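자주 묻는 질문: 시즌 근로자 채용과 입사 안내

그라수드몬트(Grasudmont) 리조트의 겨울 시즌 근무에 지원하시는 분과 이미 합격하신 분을 위한 페이지입니다. 채용 절차는 프라키크(Prakik) 인력사무소가 맡고 있습니다. 질문이 들어올 때마다 조금씩 고치고 있으니, 지난 시즌에 읽으신 분도 다시 한번 확인해 주십시오.

지원은 언제부터 할 수 있습니까?
9월부터 받습니다. 주방, 객실 관리, 세탁실 자리가 먼저 열리고, 리프트 매표소와 장비 대여점 자리는 그 다음에 열립니다. 이번 시즌에 모집하는 인원은 모두 100명입니다. 자리가 다 차면 부서별로 접수를 마감합니다.

경험이 없어도 됩니까?
객실 관리와 세탁실은 경험이 없어도 됩니다. 첫 주에는 오래 일한 동료와 둘이서 한 조로 일하게 됩니다. 주방은 보조 업무라도 식당에서 일한 적이 있는 분을 먼저 봅니다. 요리사로 지원하시는 분은 전에 일한 곳의 연락처를 한 곳 이상 적어 주십시오.

외국 국적자도 지원할 수 있습니까?
네, 할 수 있습니다. 그러나 합격이 비자를 뜻하는 것은 아닙니다. 계약서에 서명하신 후에 저희가 고용 확인서를 보내 드리고, 비자 신청은 본인이 거주하는 나라에서 직접 하셔야 합니다. 서류가 늦어져서 시작일에 오지 못하시는 경우에는 한 번에 한하여 시작일을 바꾸어 드립니다.

소개비나 접수비를 내야 합니까?
아니요. 저희는 지원자에게 어떤 돈도 받지 않습니다. 저희 이름으로 돈을 요구하는 사람이 있으면 보내지 마시고 바로 알려 주십시오. 합격한 후에 받는 것은 열쇠와 근무복 보증금뿐이고, 이것도 퇴사하는 날에 돌려 드립니다.

근무 시간은 어떻게 됩니까?
일주일에 5일 근무가 기본입니다. 쉬는 날은 부서마다 다르고, 연속으로 이틀이 아닐 수도 있습니다. 성수기에 추가 근무를 부탁드릴 때가 있지만 거절하셔도 불이익은 없습니다. 추가 근무 수당은 다음 달 급여와 함께 들어갑니다.
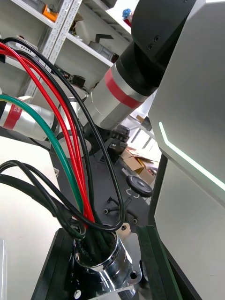
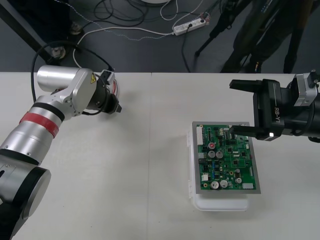
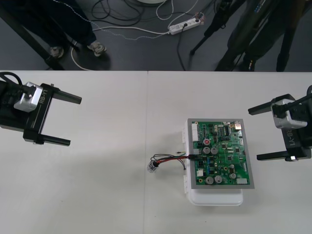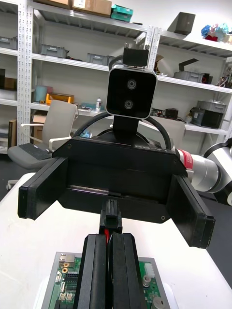
로봇 작업 공간, 사진 네 장

숙소는 제공됩니까?
직원 숙소는 이스마일(Ismail)관과 노멜(Nomel)관 두 곳입니다. 이스마일관은 2인실이고 리조트까지 걸어서 12분 걸립니다. 노멜관은 4인실인데 더 싸고, 아침과 저녁에 셔틀이 있습니다. 숙소비는 급여에서 공제하며, 금액은 계약서 둘째 장에 적혀 있습니다. 밖에서 따로 방을 구하셔도 괜찮습니다.

친구와 같은 방을 쓸 수 있습니까?
두 사람 모두 신청서의 비고란에 상대방의 이름을 써 주십시오. 한 사람만 쓰면 처리가 되지 않습니다. 될 수 있는 대로 맞추어 드리지만 약속은 드리지 못합니다. 근무 시간대가 아주 다른 경우에는 잠을 방해할 수 있어서 방을 나누기도 합니다.

식사는 어떻게 합니까?
근무하는 날에는 직원 식당에서 한 끼가 무료입니다. 쉬는 날에도 이용하실 수 있으나 식권을 사셔야 합니다. 알레르기가 있거나 먹지 않는 음식이 있는 분은 도착하기 전에 써 주시면 주방에 전달하겠습니다.

무엇을 가지고 가야 합니까?
여권, 계약서 사본, 은행 계좌 정보, 그리고 미끄럽지 않은 검은색 신발입니다. 근무복은 저희가 드립니다. 이불과 베개는 숙소에 있지만 수건은 없습니다. 겨울 외투는 마을 가게에서 사면 비싸니까 집에서 가져오시는 것을 권합니다.

마을은 어떤 곳입니까?
겨울이 아닌 때에 사는 사람은 2000명입니다. 약국, 우체국, 식료품점이 하나씩 있고 은행은 없습니다. 현금 인출기는 버스 정류장 옆 건물 안에 있습니다. 병원은 옆 도시까지 가야 하므로, 매일 먹는 약이 있는 분은 넉넉하게 준비해 오십시오.

계약 기간 전에 그만둘 수 있습니까?
가능합니다. 두 주 전에 부서장에게 서면으로 말씀해 주십시오. 일하신 날의 급여는 모두 드립니다. 다만 시즌 완료 수당은 마지막 날까지 근무하신 분에게만 나갑니다.

다음 시즌에도 다시 일하고 싶으면 어떻게 합니까?
퇴사하실 때 재근무 희망서를 내 주시면 됩니다. 면접은 다시 보지 않고, 부서를 바꾸고 싶은 분만 짧은 통화를 합니다. 연락처가 바뀌면 꼭 알려 주십시오. 작년에 메일이 되돌아와서 연락드리지 못한 분이 있었습니다.

여기에 없는 질문은 누구에게 합니까?
채용 담당 데미드 네치포루크(Demyd Nechyporuk)에게 지원서에 있는 주소로 메일을 보내 주십시오. 한국어, 영어, 우크라이나어로 답해 드립니다. 전화는 오후 2시부터 5시까지 받습니다. 메일 제목에 지원 번호를 쓰시면 답이 빨라집니다.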